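Poscombe shared workshop, bench 4
August 12, 2023

Two-arm suturing rig, controller on the Betix board. Dario Morelli on the left arm config, me on cameras and notes. Gorazd Tomić looked in after lunch to borrow the torque driver and stayed.

Changed from last time: new tension springs on the left cable drive, and jaw current limit dropped to 300 mA. At the old setting the jaws were fraying the thread. Wrist camera refocused closer, so anything near the lens goes soft but the jaw tip is usable.

Ran the stitch routine on the tissue in short moves, pausing after each.

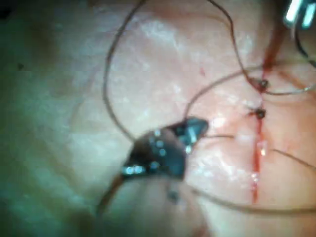 Wrist cam, thread at the jaw tip, two knots on the cut.

Main trouble is slack. The loop on the left side of the jaw is much bigger than the planner thinks it is, and the tails lie across the working area where the next pass has to go. Dario wants to trim tails after every knot. I would sooner shorten the starting length by 100 mm first and see how far that gets us, as a trim step means a tool change and we have no cutter on the Olto mount yet.

Glare is the other one. Wet tissue throws white spots right beside the tip and the thread tracker grabs them. Gorazd suggested crossed polarizers. He has film left over from the Parry job and will bring it in.

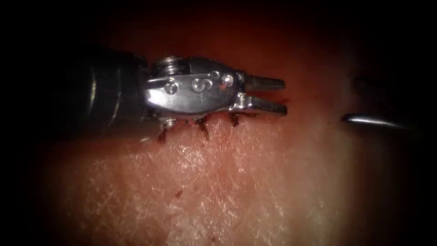

Left wrist still has play in the pitch joint. Dario could feel it by hand with the drive locked. Checked the cable crimps, no slip. Next suspect is the pivot bushing. Ordered 6, same size as before.

To do:
Bushing swap, then rerun homing on both arms
Shorter thread
Polarizer test, side camera too
Write up the current limit change in the shared log
Cutter mount can wait until October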